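About Us

Inevberg is a small research company, and we have stayed small mostly because we like knowing what everyone is working on. We started out in a pair of rented rooms in Borkley, with one arm, a borrowed whiteboard, and a question that had been bothering us ever since our university days: why does a robot that performs so nicely in simulation so often fall to pieces on a real bench? We are still asking that question, only now we have better tools for it, a proper kitchen, and enough desks that people no longer have to take turns.

Our work is in what researchers call sim-to-real transfer, and if you have come here from one of our school visits or from a friend's recommendation, please don't let the phrase put you off. It means teaching a robot inside a computer model, where a dropped part costs you nothing, and then asking it to do the same job with real parts on a real table. The computer version is quick and patient. The real version has friction that changes with the weather, lights that throw odd shadows, and parts that never lie quite the way you left them.

For a long time the usual advice was to make the simulated world as varied as possible. Change the colors, change the lighting, change the weight of everything, and hope that reality turns up somewhere in the mix. We did that for years, and it does help! But we noticed that our policies were spending a great deal of their training on situations no workbench would ever produce, and were still clumsy with the ordinary ones.

So we built Siregar, the method most people know us for (if they know us at all, and we are always pleased when they do). Siregar begins with a short session on the physical arm, 17 slow reaches and grasps with nothing clever about them, and compares what happened with what the simulator said would happen. Wherever the two disagree, that is where it adds variety. If the shadows are giving the camera trouble, it trains harder on shadows. If the joints are a little slower than the model believes, it works on timing. Everything that already matches gets left alone.
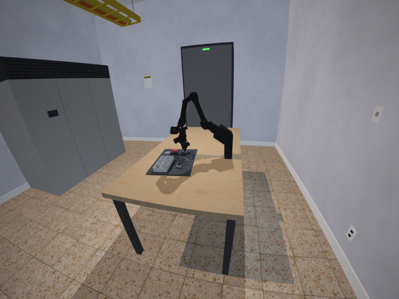 We test on bench tasks, picking and sorting mainly, as these are the jobs our partners ask about and also the jobs that show up a weak grasp in a hurry. In our most recent study, finished in February, we gave each policy 200 attempts at the same sorting task on the physical arm. The one trained with Siregar completed 152 of them without help. That leaves plenty of failures, and we have gone through every one of them, with a good deal of tea. Thin, long parts lying across one another are still our weak spot, and the approach angle is usually to blame. We publish the failures along with the rest, in the same tables, and have had some of our best letters from readers as a result.

The other half of our life is Plevitz, the simulation toolkit we build our rooms and benches in. It began as a drawer full of scripts and gradually became something other people wanted to use, which meant we had to write a manual for it, and then a better manual. Plevitz lets you set up a table, an arm, and a light source in an afternoon, then save the whole arrangement so that a colleague in another building can run exactly the same trial. Version 2 came out on 17th March and is free for teaching and for academic research. Companies pay a license fee, and that fee covers a good part of the upkeep.

We work with university labs, a handful of small manufacturers, and a few high schools close to Borkley whose students ask harder questions than most reviewers. We take on interns each summer, and we try to give them a real piece of the research to look after, from the first simulated trial to the last awkward afternoon on the hardware.

If you'd like to visit, try Plevitz, or tell us about a bench task that is driving you up the wall, please write to us through the contact page. We read everything, though the longer messages sometimes wait until we can sit down with them properly.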